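红色泡沫块掉渣发白,怎么处理和存放?

Jianguo Kang
浏览 3,594 次 提问于 2019年6月

手头有一批红色泡沫块,表面粗糙,手感接近砂纸,用来在桌面上摆位和码放。桌上铺的是白底黑线的网格布,摆放时以格线为基准对齐。使用一段时间后有以下情况:

一、棱边出现缺口,露出发白的茬口,前沿和下角比较集中。
二、顶面积灰,干布擦不净,纤维会挂在表面。
三、碎屑落在网格布上,布面越用越脏。

想请教:发白的部位能不能修补?清洁用什么方法?另外,三块首尾相接排成一行时,接缝总是对不齐,是布的问题还是块的问题?

Ghizlane Abdel Hamid
采纳 赞同 581

先说发白。漆层或表皮磨掉以后露出底材,就是这种颜色,属于正常磨损。小缺口不必补,补上的腻子比泡沫硬,下次磕碰会连同周围一起掉下来。面积较大的,可用水性丙烯颜料薄涂一遍,晾透后再用。不要用喷漆,溶剂可能侵蚀泡沫,先在不显眼的角上试。

清洁用软毛刷顺一个方向刷,再用吸尘器小吸力带走浮灰。不要用湿布,粗糙面会存水。
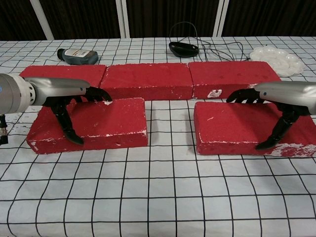

第 47 页

接缝对不齐,先查布。网格布有弹性,局部拉紧之后格线就不再是直线。把布四边用夹子固定在桌沿,拿钢尺压住一条黑线,从头看到尾,有弯曲就重铺。布没有问题再查块:棱边缺损的块,不能以缺损边作基准,应换一个完整的面贴齐。后排三块先摆中间一块,再向两侧靠;前排两块之间留出空隙,间距按格线取,不要目测。

块上如有标签,贴标签的那一面不要与邻块相贴,标签有厚度,会顶出一道缝。

Hòa Hứa
赞同 100

补充一点,桌子后半部分要清空。鼠标和线不要放在同一块布上,线一拖,布就跟着走,前面对得再准也没用。瓶子如果横放,更要移开,滚动时会碰到后排。

存放方面,我用的是 Folberg 的浅盒,单层平放,块与块之间垫薄纸。叠放的话,下层的棱边先坏。

Fadwa Soliman
赞同 7

发白就发白吧,我的用了很久,照样码。掉渣拿胶带粘一下布就行。

Jianguo Kang 回复 Ghizlane Abdel Hamid
按您的方法查过,是布的问题,左侧拉得过紧。重铺以后格线是直的。颜料还没有试,打算先涂磨损最重的那一角。

Ghizlane Abdel Hamid 回复 Jianguo Kang
涂之前先把松动的颗粒刷掉,否则颜料附着在颗粒上,干了会整片脱落。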